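Nistex Modular Furniture: User Guide
Section 4. Fitting and Leveling the Legs

This section applies to all stools and side tables in the Nistex range supplied with screw-in legs. Read the whole section before starting work.

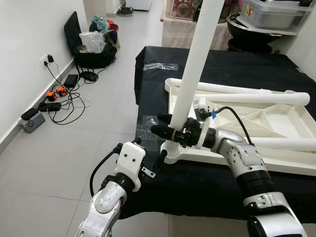 Before assembly, confirm that the carton label shows model number 767 or 1887. Legs for the two models have different threads and must not be exchanged.

4.1 Fitting the legs

1. Lay a soft cloth over a flat, stable surface.
2. Place the top face down on the cloth.
3. Remove the shipping caps from the leg sockets and discard them.
4. Insert the first leg and turn it clockwise by hand until it stops. Do not use pliers or a power tool.
5. Repeat for the remaining legs.
6. Return the item to its feet with one person holding each side.

CAUTION: If a leg binds during the first turn, remove it and start again. A leg forced into the socket at an angle will damage the thread, and this damage is not covered by the warranty.

4.2 Leveling

1. Stand the item where it will be used and press lightly on each corner.
2. If the item rocks, turn the foot of the short leg counterclockwise to lengthen it.
3. Stop when the item stands firm. The foot must not be extended past the marked line.

Note: On thick carpet, allow the item to settle overnight before leveling.

4.3 Care after assembly

Check that all legs are hand-tight after the first week of use and every 6 months thereafter. Clean with a damp cloth and mild soap. Solvents and abrasive pads will dull the surface. Items stored outdoors should be brought inside by October in areas subject to frost.

Replacement legs and feet may be ordered from the Grundville service office. State the model number and the date of purchase when ordering.

Filed under: Assembly & Care > Stools and Side Tables

Related guides
Tudose Shelf Unit: Wall Fixing
Proltico Bench: Replacing the Seat
Ordering Spare Parts

Contact Customer Service | © Nistex, Grundville | Back to top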